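Speaker notes, Wusto evening talk, 14/08/2020
Ironing linen at home

Slide 1. Good evening and thank you to Kathleen McGrath for the invitation. Say my name slowly. The talk is 24 minutes, questions after.

Slide 2. Why linen makes creases. The fiber is stiff, and when it bends it stays bent. Cotton forgives more. Ask who in the room has given up ironing curtains. Wait for the hands.
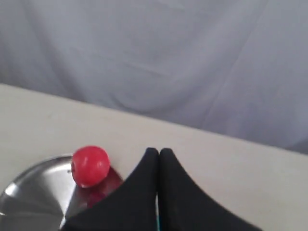 Slide 3. Moisture. I iron linen while it is still a little damp. If it has dried fully, I spray it, roll it in a towel and leave it for five minutes. Do not hurry this part of the talk, last time I did and people asked me to repeat.

Slide 4. Dark colors from the wrong side, always. Tell the story of my navy tablecloth and the shiny mark.

Slide 5. Storing. Roll, do not fold. Mention that the handout has two pages and the washing table is on the second.

Drink water. Questions.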